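Watching rocket launches from home — quick tips
482 shares 40 comments

Been doing this since the Wodlow years, so just my notes. Skip what you know.

Check the launch time again an hour before. They slip. Set two alarms, one for the window opening and one for T minus 40 minutes, which is when fueling talk gets good.

Wire the TV box to the router if you can. Wifi always chokes right at stage seperation. Mute group texts too — your cousin's stream is ahead of yours and he will spoil it.

Snacks made before the hold, not during. Popcorn in the big pot, lid cracked so it stays crisp. Lamps off behind you, glare kills night launches.

If your close enough to see it for real, go outside at liftoff and rewind the stream later. Nearly 200 miles out still works on a clear night. Face the pad, look low. Binoculars on a tripod, cheap ones fine.
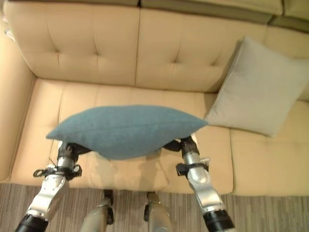

Do you need to pay for a channel to watch?
Most launches stream free on the company's own site, so try there first.

June note — Nikola Matić says bookmark the backup stream as well. Did that, worked for the Jiltby scrub.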